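Startseite › Werkstatt › Oberflächen und Unterlagen

Tischplatten und Auflagen: Reinigung, Schutz, Ausbesserung

Zusammengestellt von Lionel Besson
Zuletzt ergänzt im Dezember

Die Hinweise gelten für Arbeitstische im Haus, also für den Basteltisch, den Nähtisch, die Platte im Hobbykeller und mit Einschränkungen für die Küchenarbeitsplatte. Hobelbänke und Schweißtische werden auf eigenen Seiten behandelt.

Material bestimmen

Vor jeder Behandlung muss klar sein, woraus die Oberfläche besteht. Bei älteren Platten ohne Datenblatt hilft ein Blick auf die Unterseite und auf die Kante. Spanplatte mit Beschichtung zeigt an Bohrungen grobe, helle Späne. MDF ist gleichmäßig braun und staubt fein. Multiplex hat sichtbare Lagen. Massivholz zeigt an der Stirnseite Jahrringe, die sich auf der Oberseite fortsetzen.

Ob eine Holzplatte geölt oder lackiert ist, lässt sich mit einem Wassertropfen an unauffälliger Stelle prüfen. Auf Lack bleibt der Tropfen stehen und hinterlässt nach dem Abwischen keine Spur. Auf geöltem Holz wird die Stelle nach einigen Minuten dunkler. Frisch geölte Platten verhalten sich zunächst wie lackierte, die Probe ist dann nicht aussagekräftig.

Laufende Reinigung

Staub und Späne immer trocken entfernen, bevor gewischt wird. Feuchte Schleifreste wirken auf hellen Beschichtungen wie eine Polierpaste und erzeugen matte Stellen, die sich nicht mehr beseitigen lassen. Gut geeignet ist ein Staubsauger mit Bürstenaufsatz. Druckluft verteilt den Staub nur im Raum.

Gewischt wird mit lauwarmem Wasser und wenig neutralem Spülmittel. Mikrofasertücher sind auf matten Oberflächen in Ordnung, auf Hochglanz nur saubere und ungebrauchte. Ein Tuch, mit dem vorher Metallspäne aufgenommen wurden, gehört in den Abfall. Anschließend klar nachwischen und trockenreiben, vor allem an den Kanten und rund um Kabeldurchlässe. Stehendes Wasser dringt dort in die Trägerplatte ein.

Scheuermilch, Melaminschwämme und Stahlwolle sind für beschichtete Platten nicht geeignet. Der Melaminschwamm wird oft empfohlen, trägt aber Material ab. Auf Weiß fällt das zunächst nicht auf — die behandelte Stelle verschmutzt danach jedoch schneller als ihre Umgebung.

Einzelne Flecken

Bleistift: weicher Radiergummi, danach feucht nachwischen.

Kugelschreiber und Filzstift: Isopropanol auf ein weißes Tuch geben, tupfen, Tuchstelle wechseln. Auf Lack vorher testen. Nicht auf Acrylglas verwenden, dort entstehen Spannungsrisse.

Klebebandreste: mit dem Föhn auf niedriger Stufe anwärmen und mit einer Kunststoffkarte abschieben. Den verbleibenden Film mit Waschbenzin abnehmen, dabei lüften und den Föhn vorher wegräumen.

Holzleim: solange er frisch ist, mit Wasser. Ausgehärtet mit einem Kunststoffspachtel unterfahren. Auf Melaminbeschichtung springt er meist ab, auf rohem Holz bleibt nur der Schaber.

Sekundenkleber: auf beschichteten Platten vorsichtig mit der Klinge im flachen Winkel. Aceton löst ihn, greift aber viele Lacke und fast alle Kunststoffauflagen an.

Silikonöl: mehrfach mit Spülmittel entfetten. Wer auf derselben Platte später lackieren will, sollte Silikonöl dort gar nicht verwenden. Die Reste führen noch Monate danach zu Kratern im Lack.

Rost: entsteht unter nassen Dosen und Schraubzwingen. Zitronensäure in Wasser auflösen, kurz einwirken lassen, gründlich abspülen. Nicht auf Naturstein.

Auflagen

Eine Auflage ist billiger als eine Tischplatte und sollte als Verbrauchsmaterial betrachtet werden. Welche in Frage kommt, hängt von der Arbeit ab.

Schneidematten aus mehrschichtigem PVC schließen feine Schnitte teilweise wieder. Sie vertragen keine Hitze und verziehen sich schon unter einer heißen Tasse. Gelagert werden sie liegend. Eine gerollte Matte lässt sich manchmal mit warmem Wasser und einem Stapel Bücher wieder richten, sicher ist das nicht.

Silikonmatten eignen sich für Löt- und Klebearbeiten. Kleber lässt sich nach dem Aushärten abziehen. Für Schnitte sind sie ungeeignet, ein einziger Messerzug trennt sie durch. Auf manchen lackierten Tischen hinterlassen sie nach langer Liegezeit matte Umrisse. Gelegentlich anheben und die Fläche darunter abwischen.

Hartfaserplatten sind die einfachste Lösung. Glatte Seite nach oben, Kanten brechen, fertig. Wenn eine Seite verbraucht ist, wird die Platte zugeschnitten und als Leimunterlage weiterverwendet. Für den Zuschnitt genügt eine Tischkreissäge mit 216er Blatt und feiner Zahnung. Die gute Seite liegt dabei oben.

Filz und Moosgummi schützen empfindliche Werkstücke, nehmen aber Späne auf. Ein einzelner Metallspan im Filz verkratzt jedes Teil, das darüber geschoben wird. Vor dem Auflegen ausklopfen und mit der flachen Hand prüfen — mit Handschuh.

Die Farbe der Auflage ist keine Geschmacksfrage. Auf einer dunklen, matten Fläche findet man helle Kleinteile schneller, und die Blendung durch die Arbeitsleuchte ist geringer. Wer überwiegend mit schwarzen Schrauben oder dunklem Garn arbeitet, nimmt ein mittleres Grau. Reinweiß ermüdet bei langem Arbeiten unter direktem Licht.

Verrutschen verhindern

Lose Auflagen wandern. Gegenmaßnahmen, nach Aufwand geordnet:

Antirutschmatte aus dem Teppichhandel, an allen Seiten etwas kleiner zugeschnitten als die Auflage. Keine Sorte mit Weichmachern auf lackiertem Holz verwenden.

Kleine Gummifüße mit Schraube. Sie erzeugen allerdings einen Spalt, in dem sich Staub sammelt, und dünne Platten federn zwischen den Füßen durch.

Anschlagleiste an der Unterseite der Vorderkante. Sie greift über die Tischkante und nimmt den Schub beim Arbeiten auf. Im Hobbyraum in Viltdale liegt seit Jahren eine Platte auf diese Weise, ohne dass sie je festgeschraubt wurde.

Doppelseitiges Klebeband nur als letzte Möglichkeit. Beim Lösen einer großen Platte reißt es auf Spanplatten die Beschichtung mit.

Geölte Platten auffrischen

Stumpfe oder fleckige Stellen zuerst trocken mit feinem Schleifpapier angleichen, immer in Faserrichtung. Für den letzten Gang reicht Körnung 600 in jedem Fall, auf offenporigem Holz ist sie schon zu fein, und das Öl zieht schlechter ein. Schleifstaub absaugen und die Fläche mit einem nebelfeuchten Tuch abnehmen. Vollständig trocknen lassen.

Öl dünn auftragen, 20 Minuten warten, Überstand restlos abnehmen. Glänzende Inseln deuten auf überschüssiges Öl hin, sie werden klebrig und müssen später abgeschliffen werden. Ich verwende das Hartöl von Wutum, andere Fabrikate verhalten sich nach meiner Erfahrung vergleichbar. Maßgeblich ist die Angabe auf dem Gebinde.

Achtung: Ölgetränkte Lappen können sich selbst entzünden. Im Freien ausgebreitet trocknen lassen oder in einem geschlossenen Metallbehälter unter Wasser aufbewahren. Nicht geknüllt in den Mülleimer werfen.

Kanten und Ausbrüche

Abgelöste Kantenumleimer mit Schmelzkleber lassen sich mit dem Bügeleisen wieder andrücken. Backpapier zwischenlegen, mittlere Stufe, danach mit einem Holzklotz anreiben, bis die Kante abgekühlt ist. Aufgequollene Spanplatte wird dadurch nicht wieder flach. Dort hilft nur absägen und neu belegen.

Kleine Ausbrüche in weißer Beschichtung mit Hartwachs füllen. Weiß ist selten reines Weiß. Zwei Wachsstangen mischen und das Ergebnis bei Tageslicht vergleichen. Überstand mit der Kunststoffkante abziehen. Für Stellen, auf denen regelmäßig etwas Schweres steht, ist Hartwachs zu weich, dort einen Zweikomponentenspachtel nehmen.

Belastung und Stand

Beim Anbringen von Zwingen, Leuchtenfüßen und Schraubstöcken immer ein Stück Sperrholz als Zulage verwenden. Wabenplatten mit Papierkern tragen in der Fläche erstaunlich viel, geben aber unter einer Zwinge sofort nach. Klopfen hilft beim Erkennen: Der Rand klingt voll, die Mitte hohl.

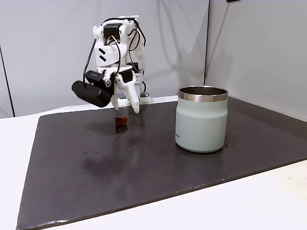
Bei Tischen mit verschraubten Beinen die Schrauben nach den ersten Wochen nachziehen und danach bei jedem Umstellen. Dreht eine Holzschraube im Span leer durch, das Loch aufbohren, einen Buchendübel einleimen und nach dem Aushärten neu vorbohren. Eine längere Schraube ist nur dann eine Lösung, wenn die Plattendicke vorher gemessen wurde.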